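25/06/2020

Plates! I have been thinking about plates since breakfast and I am going to write it all down before I go to bed, because today was such a good day and I know I'll forget half of it.

First the bus. I took the 142 out to Folden with my big canvas bag folded up in my small canvas bag, and the sun was out the whole way, and the road past the reservoir had poppies all along one side. I had the window seat. I wanted to get off and pick some but I was a grown-up and stayed put.

The secondhand place on Ní Chonaill Street has moved everything around again. Glass is where the lamps used to be, lamps are by the door, and the china has a whole wall to itself now, which I am very happy about. I went in for one cereal bowl. I did not find a cereal bowl. What I found was a stack of odd plates with little paper stickers on them, all different prices for no reason I could work out, and I stood there for ages lifting one, putting it back, lifting the next. The cheapest was 60 cents. Sixty! I paid more for the coffee.

The one I love best is the squiggly one. It's big and white, and the squiggles go right up to the rim, red and yellow and green and two kinds of blue and a lilac that I keep noticing last. There's black in it too, and I think the black is what makes it work. It looks as if somebody was given a box of pens and told to keep going until there was no white left, and then ran out of afternoon. I can't decide if I'll eat off it or only look at it. Eat off it, surely. Toast would look wonderful. (Beans, maybe not.)

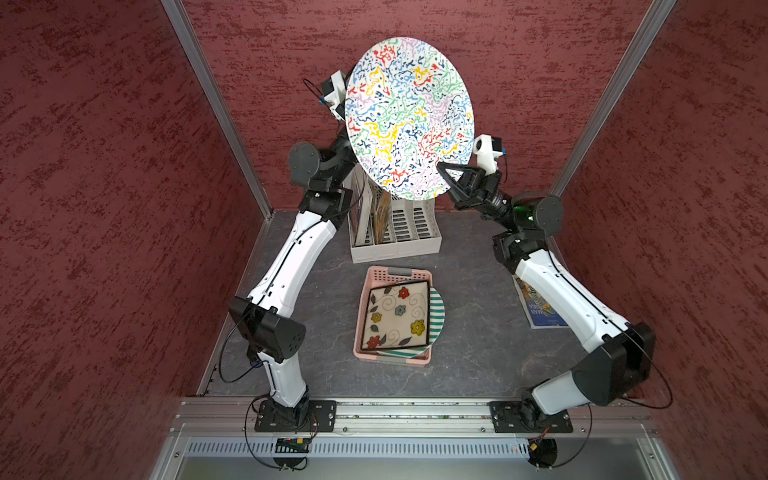 My squiggle plate, up over the white rack.

I kept wanting to see it against the red. I know I went on and on in October about whether those walls were too much, all that dark red with the rough plaster finish, and for weeks I was sure I should have gone with the cream. Well, I take it back. Every single thing with a bit of white in it looks brighter over there. The gray top helps too. I was worried gray and red would be gloomy together and they're lovely, they make me think of a cold day with a good coat on.

So that was the plates. Then there were the books, which I'd been putting off since spring. I had them in a heap by the bed, plus the ones under the bed, plus one behind the radiator that I'd been blaming the library for. I made three piles - keep, pass on, and not sure - and the not sure pile was the tallest by a mile, so I made myself go through it again with the radio on. The old Zerville travel guide is staying even though it must be hopelessly out of date. I like the maps. The 400-page thing about canals is going, and I felt lighter the second I'd decided.

What I'm most pleased with is the white plastic organizer. It has four slots and all those little holes across the front, and it stands up at the back where I can reach everything. I put a few books in at the left and let them lean. The yellow and brown cover is on a slant and I keep nearly straightening it and then leaving it alone, it looks friendlier like that. Two slots on the right still free! I could put the Sullell seed catalogs there, or letters, or keep them free for a bit and enjoy having somewhere to put things. I can't remember when I last had an empty slot of anything.
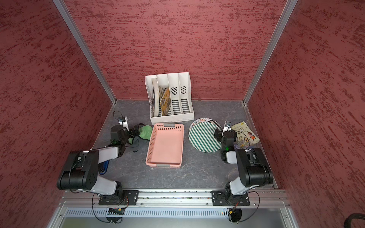
Books at the back, pink basket, and the striped plate on top of another one.

And the pink basket. I'd forgotten all about it! It was at the bottom of the cupboard with the string and the spare bulbs, and I tipped it all out onto a newspaper and there it was, the pinkest pink, with gray tabs on the ends. I tried it out in front of the organizer, short end facing me, and it fits that spot as if I'd measured. Now I need to think what it's for. Napkins? Seed packets? I had a list going at lunch and it got silly (pinecones).

I ate lunch standing up, cheese and the end of the rye, and kept wandering back to move something an inch.

The other plate I want to get down on paper is the green and white one. Diagonal stripes all the way across, very crisp, very seaside. I have a soft spot for stripes and always have. When I was small we had a deck chair with stripes like that and I wasn't allowed in it with wet feet. I set the plate down overlapping the one with the patterned border, and I thought they'd fight, and they get along beautifully. I'd happily see them on the table together with a plain cloth. Stripes and squiggles and borders, none of it matching, and I like it so much more than the boxed set I nearly bought last year.

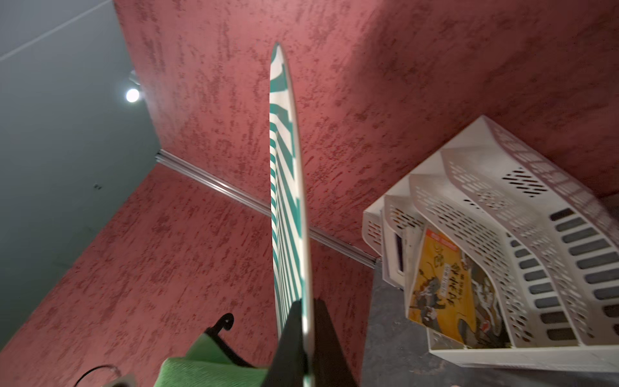
Green and white stripes against the red.

I could look at that green all day. More teal than I thought in the shop, now that I have it home, and the shop lights are terrible anyway. I'd like a jug to go with it, or a small bowl, and I still don't have my cereal bowl, so I have a perfectly good excuse to go back.

Things for tomorrow: take the pass-on books down before it rains. Find a better spot for the magazine. Peel the last sticker off properly, the glue is stubborn. String back in the cupboard, bulbs too.

It's past eleven and the window's open and someone down the street is playing the same song over and over. I'm having toast on the squiggles in the morning, I've decided.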